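Learning to make small talk in my third language

5/28/23

I moved to this country nine years ago, and I still prepare my sentences before I go to the bakery.
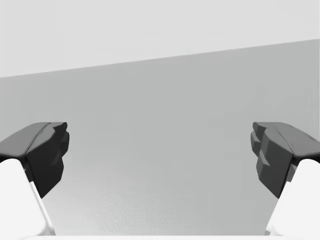

My first language is Finnish, my second is Swedish, which I learned in school with little joy, and English came after that. I can read a contract in English. I can write a letter to the tax office and they answer it. But when the woman at the counter asks "So, any plans for the weekend?" my head becomes like a room where someone has switched off the light. I say "No." Then I think it was maybe too short, and I add "Thank you."

At home we don't ask this from a stranger. If my mother's neighbor in the stairway said more than good morning, my mother would believe that there was a water leak. I don't mean that people there are cold. We talked a lot in my family, but we talked when there was something to tell, and the person who listened was quiet until the end. In English the listener must make sounds all the time. "Right." "Oh wow." "No way." The first time I heard "no way" I thought the man did not believe me, and I started to explain my story again from the beginning, with more proof.

My friend Ragnheiður Þórarinsdóttir, who came here from Iceland before me, gave me some lessons while we were walking to the bus. She worked at Briem then and had to speak with customers all day, so she was already good. She told me that the question is like a ball and I should only throw it back, it is not important how well. "How are you?" "Good, you?" It took me a long time to accept that the other person did not want to know about my knee.

I began to keep a notebook. On the left page I write what people said to me, and on the right page what I could have answered. Some entries from the first winter:

"Cold enough for you?" I answered: "It is minus two." Better: "It sure is!"

"You must be new here." I answered: "No, I am here since November." Better: "Pretty new, yes. How about you?" (And it should be "I have been here since November." I knew this rule and still I made the mistake, because my mouth is slower to learn than my hand.)

"Don't work too hard." I answered: "I will try to work normally." I still don't know what is better here. At the office they laughed in a kind way, and for many months they said it to each other at the coffee machine. I was a little ashamed first and later a little proud.

The notebook has 123 entries now. I don't write in it so often anymore. The last one is from the waiting room at the dentist, where an old man told me about his tomatoes for 18 minutes, and I said "oh wow" in the correct places and also one "no way." When they called my name he said it was nice talking to me. I had said almost nothing, but I was very happy on the way home.

What is still hard is the ending. How do you stop? In Finnish I can say "no niin," and everybody understands that now we stand up and go. English has "anyway" and "well, I should let you go," but I find this second one strange, because it is me who wants to leave. I practice it with my aunt Tyyne Eskola on the phone. She knows no English at all, so I say it in the middle of our Finnish, and she answers "no niin" and puts down the phone before I have time to say goodbye.

If you have learned English as an adult, I would like to read how you finish a conversation. You can write in the comments, also if your grammar is not perfect. Mine I have checked two times today and I am sure something has stayed in.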